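Search this site Search Go

How to Cover a Tabletop in Carpet (and Why Your Glasses Will Thank You)

I put carpet on my first table three winters ago, because I was tired of hearing my keys hit bare wood every evening, and I have been a carpet-top person ever since! A short-napped carpet gives you a surface that is quiet and kind to lenses, and it's a lovely afternoon project even if you've never glued anything bigger than a greeting card.

I'm going to walk you through the way I do it now, after a couple of tables I'd rather not show you. The design came out of a long kitchen conversation with my friend Halyna Zhuravel, who had done her sewing table in the same teal-blue and talked me out of beige.

What you'll need

A table with a flat top and square edges
Short-pile carpet, with 30 mm extra on every side
Water-based carpet adhesive (I use Floron, the 400 ml tub)
A notched spreader
A sharp utility knife and plenty of fresh blades
A long metal ruler
A rolling pin or a wallpaper roller
Masking tape

About the carpet. You want a low, dense nap with no loops. Loops catch on everything – eyeglass hinges, watch buckles, the little screws that hold a nose pad on. My favorite is the Frota offcut bin, where you can find pieces big enough for a desk if you don't mind digging. Run your palm across it one way and then back. If it goes a bit darker in one direction, that's only the nap lying over, and you'll get the same soft shading on your table. I love it, but if you want a perfectly even color, look for something flatter.

Step 1. Clean the top

Wipe the table down with warm water and a drop of dish soap, then let it dry completely. If it's varnished, scuff it lightly with fine sandpaper so the adhesive has something to hold. Vacuum up the dust, and then vacuum again, including under the lip.

Step 2. Cut it big

Lay the carpet face down on the floor and mark the size of your tabletop plus the extra. Draw a small arrow on the backing to show which way the nap runs. I skipped the arrow on my second table and ended up with the pile brushing toward me, so every crumb I swept away came straight back.

Cut from the back, with the ruler held down hard. Two or three light passes beat one heroic one!

Step 3. Dry fit

Put the carpet on the table and leave it overnight. A piece that has been rolled up will want to curl, and it's so much easier to deal with before there's any glue involved. A few heavy books on the corners help.

Step 4. Glue in halves

Tape one half of the carpet in place, fold the other half back over it, and spread adhesive on the bare side of the table. Go thin. The notches should leave clear ridges with table showing in between, and if you see puddles, scrape some off. Wait until it turns tacky (the tub will tell you how long), then lower the carpet from the middle outward and roll it flat. Peel the tape and do the other half.

Step 5. Trim the edges

Leave everything alone until the next morning. Then change your blade, hold the knife flat against the table edge, and trim from the top. Change the blade again at the halfway point. A dull one drags the fibers and leaves a fuzzy lip, and you'll be picking at that lip for years. If you'd like a finished border, Skamov makes a thin pin-on edging that goes around corners nicely.

Living with it

Now for the fun part, putting your things on it.
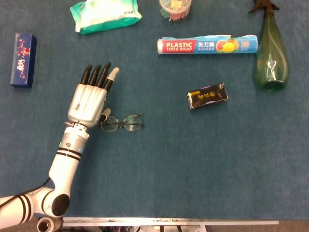
Glasses are what I get asked about most. I set mine down with the lenses facing up and the temples underneath or folded flat, always in the same spot, well away from where I drop heavier stuff. Thin metal frames bend more easily than you'd think, so give them some room. Boxes are fine anywhere, though a tall one is steadier on its side, as carpet has a little give to it.

For cleaning, a weekly pass with the brush attachment is plenty. Grit is the enemy here, especially if glasses live on the table, so shake out your bag somewhere else. For spills, blot with a white cloth and cold water, and please don't scrub! Scrubbing roughs up the nap and it never quite lies down again.

If a corner lifts, work a bit of fresh adhesive under it with a toothpick and weigh it down overnight.

Next up I'm doing the hall bench with a charcoal offcut I found in Stekstead, and I'll post the measurements once I've worked out how to get around the legs.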